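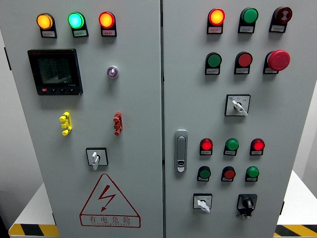 Figure 4. Control cabinet doors, light gray, indicator lamps lit.

4.2 Who writes the wall text

Same question put to all three spaces - Drikari, Ornetier and Intarasuk. Who writes the text next to the work, and does the artist see it before it goes up? Answers varied more than we expected from places this close in size and budget.

Questionnaires went to 44 artists with a solo or two-person show. 27 came back. Of these, 19 said the gallery wrote the first draft, seven said they wrote it themselves. One left the question blank. Not a big sample, and painters are overrepresented, see 3.1.

Drikari sends drafts by email, usually in the install week. Late. Artists there mostly corrected titles and materials and left the rest alone. Ornetier does it the other way round: artist supplies a page of notes, gallery cuts it down to fit the card. More complaints here, mainly over the cutting. Intarasuk has no fixed habit that we could find. Some shows had a printed sheet by the door, some had titles only, one group show had nothing on the walls at all.

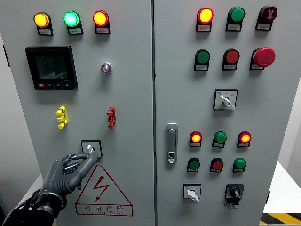 One reply to the open question put it bluntly: I read the card at my own opening and did not recognise the paintings, it said they were about loss and they are about my kitchen, and by then people were already quoting it back to me.

Similar remarks in other replies, milder. Wording gets reused - in listings, in the next gallery's press release, sometimes in an artists own statement a year on. We coded this as "carried text". Coding sheet was borowed from the Cillov study of catalog essays and shortened, two categories dropped (translation, funder wording) as neither came up.

Whether the early drafts survive is another matter. Ornetier keeps them in a shared folder. The other two don't, so the comparison in 4.3 uses Ornetier only.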